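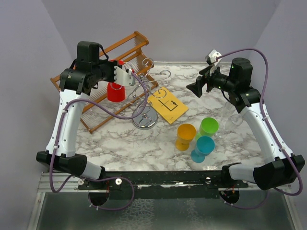 Volume 2, Page 149

Student Team Takes On the Table-Clearing Project

Students in the second-year automation course at the Daneshvar Institute of Applied Technology have entered the main working period of their joint project, in which a pair of robot arms is to be taught to handle ordinary tableware. The project is carried out with the support of Zastier, a regional maker of kitchen equipment, and will close with a public showing in July.

The course is led by Rostyslav Stetsiuk, senior instructor in the Department of Automation, who proposed the subject to the faculty at the end of the last school year. In earlier years, students in the course programmed a single arm to sort blocks and stack boxes. The department concluded that this work, while useful for beginners, gave students little practice with objects of uneven shape, and that a two-arm project would serve them better in their later studies.

The task is simple to state. A set of household objects is placed on a tabletop, and the two arms must move the pieces to and from a dish rack in an order chosen by the students. Cups and stemmed glasses make up most of the set. A curled wire holder and a book are also placed on the table so that the arms must work in a crowded space. The left arm works over the wooden rack and the red cup, while the right arm has the open rear part of the table on its side. The orange, green and blue goblets stand close together near the front, an arrangement the students call the "tight group." It is regarded as the hardest of the starting positions in the current round.

"A goblet has a wide bowl, a narrow stem and a round foot, and each of these asks for a different approach from the gripper," Mr. Stetsiuk said. "When three of them stand together, the students must decide which one to move first and from which side. I do not give them the answer. They are expected to try an order, write down the result and defend their choice before the rest of the class."

Clear glassware was added to the set at the students' own request. The department had planned to use only colored pieces, which are easier to tell apart from the marble-patterned tabletop. Members of the vision group argued that a home kitchen would not offer this advantage, and the course plan was changed to allow a separate series of trials with clear stemmed glasses. Results from that series will be reported apart from the others and will not affect the final course grade.

Work is divided among the motion group, the vision group and the records group. The motion group guides the arms by hand control through each task and prepares the recorded motions for training. The vision group is responsible for the camera views and for the lighting of the work area. The records group keeps the trial log, in which every attempt is entered with its starting layout, its outcome and the initials of the students at the controls. Students change groups at the middle of the term so that each of them has practiced at least two kinds of work before the showing.

The project plan calls for 1000 guided attempts in the first stage and 2000 by the close of the second. Attempts that end in a dropped or tipped piece are kept in the log and count toward the total. At the time of the most recent report to the department, 149 attempts with the tight group had been entered. Mr. Stetsiuk has asked that this number be raised before the class moves on to new layouts.

Cable handling has received particular attention this term. The arms share a small enclosed work area, and a loose cable can brush against a standing glass or limit the turn of a wrist. The students were asked to plan the path of the purple cables along both arms and to fasten them with white ties, leaving enough slack for the full range of motion. A written check of the cables is now part of the opening routine for each session, along with a check of the gripper screws and the emergency stop. A student who finds a fault is to report it to the instructor on duty and enter it in the log — no repairs are to be made while the arms are powered.

Zastier has supplied tableware for the trials and has agreed to replace broken pieces through the end of the course. The company has also invited the students to visit its testing hall, where handles, hinges and racks are tried under repeated use. Software for reviewing the recorded attempts was written by former students of the department and is known as Malach. It allows two attempts to be played side by side, so that members of the motion group can compare the timing of the left and right arms. The records group has asked for a search feature, and work on it has been assigned as an optional assignment for extra credit.

Students in the course are also preparing for the Forkunico student meet, at which teams from several schools present projects in household automation. Entrants are judged on a live run, a written report and a short talk. Under the rules of the meet, the layout of the table is given to the teams on the morning of the run, and no changes to the hardware are permitted after that time. The Daneshvar team will be chosen from among those students who have completed the safety course and have taken part in all groups open to them. Names of the team members will be posted outside the department office once the selection has been confirmed.

The report for the meet must explain how the two arms are kept from entering the same space at the same time. The class is comparing two methods. Under the first, the tabletop is divided into a left and a right zone, and an arm may cross the line only when the other has drawn back. Under the second, both arms may move freely while the software watches the distance between the wrists. The first method is slower but easier to explain and to check, and it will be used at the July showing. The second remains under study, and students who wish to continue with it may do so as an independent project in the coming year.

Faculty members from other departments have taken an interest in the work. The Department of Design has asked to use the trial log in its own course on household products, in particular the entries concerning narrow stems and small feet. An agreement on shared use of the log is being prepared, and student initials will be removed from any copy that leaves the laboratory.

The July showing will take place in the automation laboratory and is open to students, families and members of the public. Short runs will be given through the afternoon, beginning at 2 p.m., with time for questions after each. Visitors are asked to remain behind the marked line while the arms are in motion and to leave bags and coats in the outer hall. Younger children must be accompanied by an adult.

Students who wish to enroll in the automation course for the next school year should apply through the department office. Applicants must have completed the introductory course in programming and must be available for one evening laboratory session each week. Earlier experience with robot arms is not required. Questions about the course may be directed to Mr. Stetsiuk during his posted office hours.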